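About > Who We Are > Our School

About the Dredmont School of Household and Catering Studies

The Dredmont School of Household and Catering Studies prepares adults for work in school kitchens, care homes, small hotels and private households. Instruction is given in person at our building in Dredmont, and classes are kept to 15 students so that each has a place at the bench and regular time with an instructor.

The school was established by Rakiya Ogundipe, who had managed hospital kitchens before turning to teaching. She remains its principal. Olanrewaju Olaniyan directs the catering program and is responsible for student placements.

Our Programs

Two certificates are offered. The Certificate in Household Management covers budgeting, laundry, storage and the planning of meals for families. The Certificate in Institutional Catering covers menu writing, purchasing, portion control and service. Both begin in June and include a supervised placement with an employer in Dredmont or in nearby Ostum.

All students take the foundation course in food purchasing and storage before they enter the teaching kitchen. It deals with reading a delivery note, checking goods on arrival, rotating stock and handling fresh produce such as grapes and bananas, which bruise easily and do not keep well when packed under heavier items.

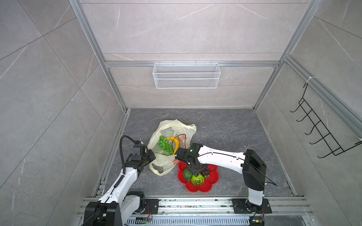 Admission

Applicants must be 18 years of age or older. No earlier kitchen experience is required. Each applicant is invited to a short interview and asked to complete a written exercise in everyday arithmetic. Those who need help with reading or writing may request it at this stage, and the request has no bearing on the decision.

The Halás Fund

The Halás Fund assists students who could not otherwise meet the cost of tuition, uniforms or travel. Requests are made in writing to the principal and are treated as confidential.

Visiting the School

Prospective students and employers may visit by appointment. The entrance is on Bendudwood Lane, and the front office opens at 8:30 a.m.

Related pages
Certificate in Institutional Catering
Placement Employers
Uniform and Equipment List
Apply to the Halás Fund

This website uses cookies to improve your visit. By continuing to use the site, you agree to our cookie policy. Accept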